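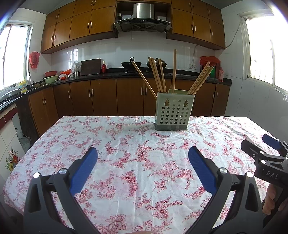

Our Kitchen in Zelteretti

May 21, 2024

We moved into the apartment in December, and since then many relatives have asked me to show them how we live. I am not a good photographer, so please be kind. The kitchen is first on this page, as it is the room where we spend most of our time. The living room and the balcony will be added when the painting is finished.

The building is 60 years old and stands on the street that goes down to the old Rivico warehouse. The apartment number is 47. When you visit, please ring long, because the bell is weak.

The tablecloth

Pink and red roses, with small blossoms and leaves between them, on white. My mother-in-law wanted to give us something more serious in one color, but I had already seen this one at the Trititz market and I could not forget it. It cost me 2 visits, as on the first day I did not have enough cash with me. I wash it at a low temperature and dry it in the shade.

The creases are a topic in our family. I fold the cloth for the drawer, and the fold stays in it for a long time after it is on the table again. My aunt says that one should iron it slightly damp from the back side, starting from the middle. I have tried this, and it is better for one evening. If somebody knows a method that lasts longer, I would be glad to read it in the guest book.

The holder with the sticks

Pale green-gray plastic, with small round holes in the front and a darker gray base tray. It was sold as a utensil holder, and I use it for my wooden sticks. They lean in all directions, however I put them in. I tried to arrange them nicely in the morning and by lunch they looked the same as before, so I stopped.

The sticks are good for many small things: to stir paint, to mark the rows in the balcony boxes, to hold up a tomato plant when it is young. My husband takes them also for gluing, and those do not come back. The tray can be washed separately from the rest, and I do it on the same day as I clean the drain.

The table

It is rectangular and we eat, write and roll dough on it. In the old place we had a round one, which was beautiful but always too small when guests came. For rolling dough I take the cloth off and put it over a chair. The first week we had no table here and ate from a moving box, and my daughter still asks sometimes if we can do it again.

The wall and the cabinets

The tiles were here before us, and the lower cabinets also. We discussed for some time if we should change them - the store Onu made us an offer of 3405 for everything, with delivery - and then we decided to keep what there was and buy a better oven later. I do not regret it. Tiles are easy to wipe after frying, and I fry a lot.

The wok

It came with us from the old apartment and was the last thing we packed. We use it for rice with vegetables, for eggs, and one time for popcorn, with a lid from another pot. The recipe for the rice with peas and dill is on the recipe page, now with the correct amount of water. In the earlier version I had written too much, and I apologize to those who had to eat soup.

To be added

Pictures of the hallway, the shelf for preserves, and the balcony boxes when the beans have come up. The guest book is open, and I read everything, but I answer slowly during the week. Those who want the pattern for the pot holders can leave their address there, and I will send it by mail.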